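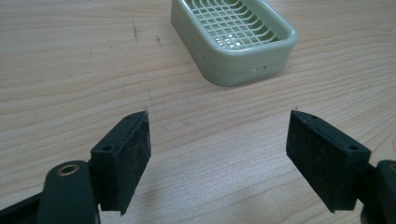

Wednesday, October

Hand gripper no. 2, pad and bushing service. Colette Bodin at the bench in the morning, me from 1:30 on.

Reason for opening it up: the Flistari sheet calls for a check every 500 grasps and a pad change at 1000. The counter on no. 2 stood at 1139 when I read it this morning, so we are 139 past the change. Pads are the black felt-type ones, second batch from Sellcombe. They have picked up a lot of lint and pale fibers, and the upper tip on the left one is starting to fray. Same tip that went first on the last set.

Before taking anything apart I opened the jaws all the way and set the tool down with the green soap dish past the tips. The dish is our usual check piece for this tool. It has a thick rounded wall, so if the pads don't come in parallel the dish turns in the grip instead of sitting still.

Closed on the dish ten times with the old pads. It turned in the grip on 6 of them, always the same way, toward the left jaw. Closed on nothing, the jaws met at the bottom of the pads first and left a sliver of light at the tips. Colette thought bushings. I thought the left pad had packed down more than the right. We did the bushings first because you have to go past them anyway.

Bushings. Both brass rings still tight in the green lever arms, no turning under a fingernail. Pulled the left pin. Some gray paste on it, old grease plus felt dust. Wiped it, wiped the bore with a cotton swab, put the pin back with a very thin film of the Chauvin light grease. Right side the same. Side play at the finger tip with the pin back in felt no different from no. 1, which was serviced last month. So not the bushings.

Finger blocks. Two screws through the top of each block. The outer left one was barely holding, it came out with two fingers on the driver. The other three were at normal torque. This is probably the real cause. With that screw slack the block can rock a little on the arm under load, and the tip opens up. No thread damage I could find in the hole. Cleaned it out, put in a new screw with a drop of the low-strength thread lock, left the other three dry as before. If the same one backs out again we should do all of them.

Pads. Old ones peeled off in one piece on the right. The left one tore and left glue behind, mostly along the bottom edge. Scraper, then alcohol, then wait. Don't rush the wait. Last time I put the new pad on too soon and it slid down almost a millimeter overnight.

New pads cut from the Podness sheet, since the Sellcombe stock is used up. It is a touch stiffer and sheds less when you rub it. I cut the upper corner slightly rounded this time to see if that slows down the fraying. The old pads had it sharp. Pressed in the small vise between two scraps of plywood for an hour.

Test at 3:50. Jaws close flat, no light at the tips. Dish held on all ten tries, long side and short side. Then ten more with the dish wiped with a damp cloth. It slipped once, and I think I grabbed that one too high on the wall.

Zeroed the jaw opening again afterward. The new pads are thicker than the worn ones and the old zero had the motor pushing against a closed stop. Put the counter back to 0 and wrote the date on the tape under the handle.

Still to do:
Order more felt. Colette will ask Podness whether they sell it with the glue already on.
Wipe down the table before the next run. Specks all over it near the test spot, and they end up in the pads.
Check the outer left screw on no. 1. It has the same build and was put together the same week.
Correct the service sheet. It says to torque the block screws after the pads go on, but with the pads on you can't hold the block square in the vise. We did screws first.

Old pads are in a bag in the second drawer, marked L and R. Please leave them there until I have measured the thickness.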